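**Takthorpe Public Library** – notice on changes to borrowing, in several posts.

1/ Beginning in January, the Library will no longer charge overdue fines on books, audiobooks or magazines. Fines already on a member's account will be cleared at that time. Members do not need to apply.

2/ The standard loan period becomes 30 days. Each item may be renewed 2 times, unless another member has placed a hold on it.

3/ An item not returned 40 days after its due date will be treated as lost, and the replacement cost will be added to the account. The charge is removed when the item comes back in usable condition.

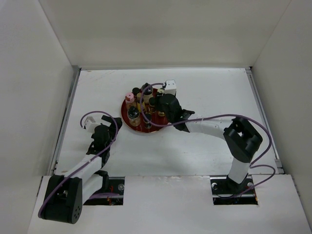

4/ Interlibrary loans from the Sullar and Henero branches are not covered by this change. Those branches set their own due dates – please check the slip inside the front cover.

5/ Museum passes and study room keys will continue to carry a late charge. The current rates are posted at the front desk and will not increase.

6/ Members whose cards were blocked for unpaid fines may borrow again as soon as their address has been confirmed. Please bring one piece of mail or a photo ID.

7/ Questions about an account may be directed to Pornthip Yimyam, Head of Circulation. Comments on the policy itself should be sent in writing to Amirhossein Rostami, Library Director.

8/ The full policy is available in print at both service desks. Large-print copies may be requested.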